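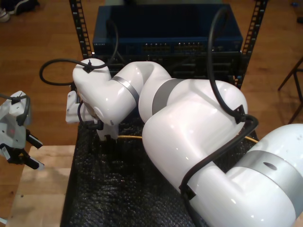
Le câble jaune sur le plan noir.

Liste câblage > Matériel et rangement
Mai 2024, par Su-chen Ho

Bonjour à tous,

Je reprends le fil sur les cordons réseau. J'ai fini le tri de la caisse Redby : 40 cordons RJ45, presque tous sans étiquette. La gaine tient bien en général, c'est le cliquet qui casse. Quand il manque, je coupe la fiche et je la remplace, si la longueur restante dépasse 60 cm. En dessous, le cordon part au recyclage.

Pour contrôler une fiche à corps translucide, je la tiens verticale et je regarde l'ordre des fils avant de passer au testeur. Un fil qui n'arrive pas au fond se repère tout de suite. Les cordons fins de couleur beige demandent plus d'attention, la gaine glisse facilement au sertissage. Laissez-leur une boucle large sur la table, sans pli près de la fiche.
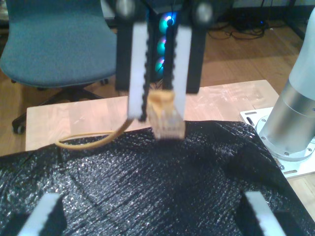 Étiquettes et longueurs

J'ai repris les étiquettes Sanell, à coller en drapeau près de chaque extrémité. Elles portent la longueur et le mois du contrôle. Pour les cordons de 2 m, une attache textile suffit. Pas de collier plastique serré, il marque la gaine.

Côté budget, il reste 200 euros pour l'année. Je propose de commander chez Plumwood un sachet de fiches et des manchons. Les manchons moulés avec stries, comme sur le cordon jaune, se prennent mieux en main, mais on ne peut pas les remonter après coupe. Il faut donc des manchons à enfiler avant sertissage. J'y ai pensé trop tard sur deux cordons.

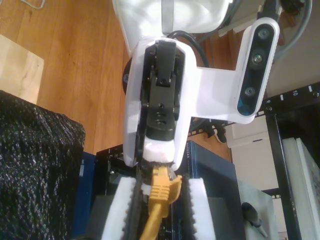

Un message de février demandait ceci :

> Est-ce qu'on garde les couleurs par usage ? Chez nous le
> jaune sert aux essais et le gris au reste, mais la salle
> Chidiac fait l'inverse. Je voudrais une règle écrite avant
> de ranger les tiroirs.

Je suis d'accord pour le jaune aux essais. Pour la salle Chidiac, il suffit de changer les étiquettes des tiroirs, je m'en charge. Dites-moi si quelqu'un tient à l'autre solution avant que je passe la commande.

Su-chen Ho

Contact de la liste | Retour en haut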